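The sock problem

Gustus says its machines will learn to tidy your home by watching people do it. I spent an afternoon doing it, and I have my doubts.

The first thing they teach you is to slow down. I had been squeezing the handles of the gripper as if it were a pair of barbecue tongs, and Teodoro Chávez, who trains new collectors for Gustus, wanted me to stop. "You're being a person," he said. "Be a bit more boring."

Boring is the job. You hold a gripper in your hand, with a camera fixed to it, and you pick up your own belongings and put them somewhere else. Then you put them back and do it again. Each go is called an episode. A collector is expected to send in 268 a week, and the episodes are joined with everyone else's and fed to a learning system that Gustus calls Zaver. Nobody at the firm writes a rule for how to lift a jumper. The hope is that with enough examples the system will work out for itself what lifting looks like, and that a robot arm with the same sort of gripper on the end can then copy it.

Hope is carrying a good deal of weight in that sentence. When I asked Chávez how many examples would be enough, he gave me a figure for what they had and changed the subject. The figure was 504 hours. I asked what the robot could do after 504 hours that it couldn't do after 500. He laughed, fairly, and said it didn't work like that. I still don't know how it does work, and I came away unsure that they do.

The case for doing it this way is mostly money. The older method was to sit someone at a set of controls and have them steer a real robot through the task. It is slow, the robots are dear, and the whole thing has to happen wherever the robot lives. A hand-held gripper goes home in a rucksack. Meléndez, the rival firm everyone in this small world compares itself with, still has a hall full of arms and a clean, evenly lit table in front of each. Gustus thinks those tables are the trouble. Real bedrooms have sun coming in at silly angles and things left lying on the bed.

I grant them that. I watched back a batch of recordings, and there wasn't a tidy table among them.

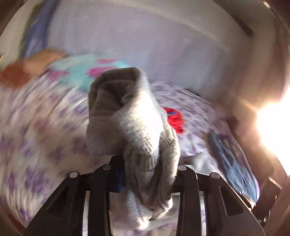 Photograph: Gustus collection archive

A knitted grey thing like a sock, held up in the black fingers, with a strip of sunlight across it so strong that the weave all but vanishes. Most of what lies behind is smeared by movement. To me it is obviously something soft being held. To Zaver it is one instant among millions, and what it makes of the glare is anyone's guess.

Chávez likes the glare. A system that has only met socks in good light, he argues, will be lost in a house. But knitwear is awful stuff to learn from. A mug is the same shape each time you reach for it. A sock has a new shape whenever you let go, and the camera can't tell you how hard the person was squeezing. That part is in the collector's hand, and my hand was guessing.

There is also the matter of who the examples come from. Collectors are paid by the accepted episode, so they learn what gets accepted. By my second hour I had found 2 ways of picking up a T-shirt that never got sent back, and I used no others. If everyone does the same, Zaver is learning the habits of people who want to be finished by teatime.

Nalavov, the model of home robot that is meant to benefit from all this, was shown to visitors in April. It folded a towel. It took a long time over it, and the towel was a stiff one. Chávez says the next version will be better, and he may well be right — he has seen more of it than I have. I asked whether he would let it loose on his own washing. He said he'd want to be in the room.

Comments (4)

hallmoor_jen
I did this for a month. The pay is fine until they start rejecting episodes, and you don't get told why. Never want to see a pillowcase again.

P. Addy
Bit unfair on the towel. My teenager takes longer.

stillwinding 03/12/2022
The point about pressure is the one that matters. You can film hands all day and still not know what they felt. Did the author ask if they plan to put any sensing in the fingers?

hallmoor_jen
@stillwinding there wasn't any in the one I had.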